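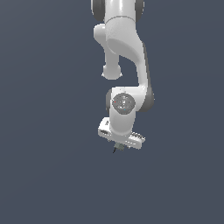 The Stastimard Chamber Orchestra's benefit auction has a silent section and a live section, and the two run under different rules. Silent lots are bid on by phone or at a desk terminal. Live lots are called from the stage by Nikola Olszewski. Each type has its own card in the hall: live lot cards are white, and silent lot cards are a flat slate blue-gray. Check the card before asking about a closing time, as the answer depends on the section.

General

When and where is the auction?
In February, in the main room of Kaczmarczyk Hall, Imness. The date is printed on your ticket and in your confirmation email. Doors open at 5:30 p.m.

Do I need a ticket to bid?
For live lots, yes, unless you arrange an absentee bid (see below). For silent lots, no. Anyone with a registered bidder account can bid from anywhere until the section closes.

What does the money pay for?
Net proceeds go to the instrument loan fund and to rehearsal space. The loan fund buys, repairs and insures instruments issued to student players. It does not pay salaries or touring costs.

Is the auction catalog final?
The catalog lists 82 lots. A lot may be withdrawn at any time before bidding opens on it. Withdrawn lots keep their number, so a gap in the sequence is not an error. Late additions go at the end of the catalog and carry the letter L after the number.

Registration

How do I register?
Use the Register link in the catalog. Bidding runs on Dollero, and you will be asked to create an account with an email address, a mobile number and a payment card. The card is checked when you register. A temporary authorization may show on your statement and is released by your bank on its own schedule.

I had a bidder account last year. Is it still good?
The login is. The bidder number is not. Numbers are reissued for each auction, and your new one will be sent by text message once you confirm your card details.

Can two people share a bidder number?
Yes. Both can be logged in on separate devices. The system treats them as one bidder, so neither can outbid the other, and a raised maximum entered on one device replaces the maximum entered on the other. All purchases go to the card on file. Split payments cannot be handled at checkout.

Can a business register?
Yes. Enter the business name in the Company field when you create the account. The receipt is issued in that name and cannot be changed to a personal name afterward.

I did not get a text with my bidder number.
Confirm that the mobile number in your account includes the area code. If it does, check whether your carrier blocks short-code messages. The number also appears on the account page after login, and the registration desk can look it up with photo ID.

Silent lots

How does a maximum bid work?
You enter the highest amount you are willing to pay. The system bids for you by the lot's set increment, only as far as needed to keep you in the lead. Other bidders see the current bid and do not see your maximum. If two bidders enter the same maximum, the earlier entry leads.

What are the increments?
They are set lot by lot and shown under the current bid. An amount that falls between increments is accepted as a maximum, but the posted bid moves in full steps until it reaches that ceiling.

When does the silent section close?
At 8:45 p.m. There is a soft close: a bid placed on a lot within the last 2 minutes extends that lot by another 2 minutes, and this repeats until bidding stops. Extensions apply to the single lot, so some will close later than others. The clock on the Dollero server governs. The clock on your phone does not, and neither does the one on the wall of the hall.

Can I retract a bid?
Not from your own account. If you entered a wrong amount, go to the registration desk or call the number in your confirmation email at once. The desk can remove a clear keying error – an extra zero, for instance – while the lot is still open. After closing, the bid stands.

What does "reserve not met" mean?
The current bid is below the minimum the donor and the orchestra agreed on. The lot will not sell at that price. Reserve amounts are not disclosed. The label goes away once the reserve is reached.

What is the buy-now price?
Some silent lots can be bought outright. Using this option closes the lot immediately. It is removed once bidding passes the halfway point to the buy-now price.

I was outbid and received no alert.
Alerts are sent by text unless you have switched them off or replied STOP to an earlier message. To restore them, reply START and then reload the account page. Reception in the lower lobby of Kaczmarczyk Hall is poor, and messages can arrive late there. A delayed alert is not grounds for reopening a lot.

Live lots

How do I bid on a live lot?
Raise the paddle you were given at check-in, number side facing the stage. The auctioneer's call decides which bid was recognized. If there is a dispute before the next lot is opened, the auctioneer may reopen the lot. Once the next lot is opened, the result is final.

What if I cannot be there?
You can leave an absentee bid. The form is in the catalog and must reach Augustina Quartey at the auction office by noon on the day of the event. A staff member will bid in the room on your behalf up to your limit. Where an absentee bid and a room bid are equal, the room bid wins.

Is phone bidding available?
Only for live lots with an opening bid of $400 or more. Lines are limited and are assigned in the order requests come in. You will be called shortly before your lot. If the call fails, the lot goes ahead.

In what order are live lots sold?
In catalog order. The auctioneer may combine consecutive lots if the donor has agreed to it in writing, and will announce this before opening the first of them.

Is there music during the live section?
No. The string players perform during the reception and again after the live section ends. Please keep talking to a low level while lots are being called, as the room's sound system picks it up.

Payment and fees

Is there a buyer's premium?
No. The winning bid is the price.

Is there a card fee?
There is an optional 3 percent contribution toward card processing. It is selected by default at checkout and can be cleared by unchecking the box. Paying by check carries no fee. Cash is not accepted.

Do I pay sales tax?
Tax is added to physical goods where state law requires it. Most service and experience lots are not taxed. The invoice shows tax on a separate line for each lot.

When is my card charged?
For silent lots, when you check out or at noon on the day after the event, whichever comes first. For live lots, after you sign the lot slip. If a charge is declined, you will be contacted and given until the close of business that day to supply another card. After that the lot may be offered to the next highest bidder.

How much of my purchase is tax-deductible?
In general, only the part you pay above fair market value. The catalog gives the donor's estimate of that value for each lot. Lots marked "priceless" have no estimate, and the orchestra cannot supply one. Ask a tax adviser about your own return.

Collection

How do I collect what I bought?
Pay first, then take your receipt to the collection counter beside the cloakroom. It opens when the silent section closes. Certificates for experience lots are sent by email and are not handed out at the counter.

Can someone else pick up for me?
Yes, with a copy of the receipt and a note or message from the account holder. The name on the note has to match the account.

What if I leave without my items?
They can be collected from the auction office in Imness during weekday office hours until the end of the following month. Items left after that date become the property of the orchestra.

Do you ship?
Small items can be shipped inside the United States at the buyer's cost. Framed work under glass, wine and instruments are collection only.

Do experience lots expire?
Yes, on the date printed on the certificate. Extensions are up to the donor. The orchestra will pass on a request but cannot grant one. Blackout dates are listed in the lot description and apply to transferred certificates as well.

Can I return an item?
All sales are final. The exception is a lot that differs in a material way from its catalog description. Report the difference in writing to the auction office, with the lot number and your bidder number. Instruments sold at auction have been checked for playability and have not been appraised.

Donating a lot

How do I offer something for next year?
Send the donor form to Augustina Quartey with a description, an estimate of fair market value and any restrictions on use. Upholstered furniture, live animals and used electronics are not accepted.

Can I set a reserve on what I donate?
Yes, on the donor form. The reserve may not be higher than your own estimate of fair market value. If the lot does not sell, it is returned to you – or kept for the next sale if you tick that box.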